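Working rules for hand-held gripper recording at home

These rules are used by the Brinel group for all recording in private homes. Please read them before your first session. They apply to bedrooms and kitchens in the same way.

Before you start, wipe both finger pads with a dry cloth and squeeze the trigger a few times. The fingers must open fully and close evenly. Remove letters, medicines and anything with a person's name from the area.

Open the fingers before you come near the object, and approach slowly. On a soft surface such as a bed, do not push down – the object will sink and turn. Close only until the object is held. Drink cartons need special care, as they bend easily.
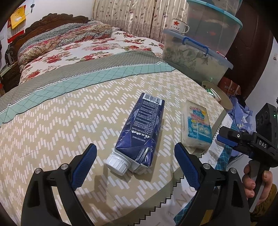
How many times may I repeat the same grasp?
Two times from one position. After that, move the object or turn it, and begin a new recording.

If the object falls, keep recording for a moment, then stop and mark the take as "dropped". Do not delete it. We accept up to 14 dropped takes in a set of 200.

Put every object back in its place when you finish. Upload the set to the Ponutau folder on Sunday at the latest, and write the room type in the first line of the notes.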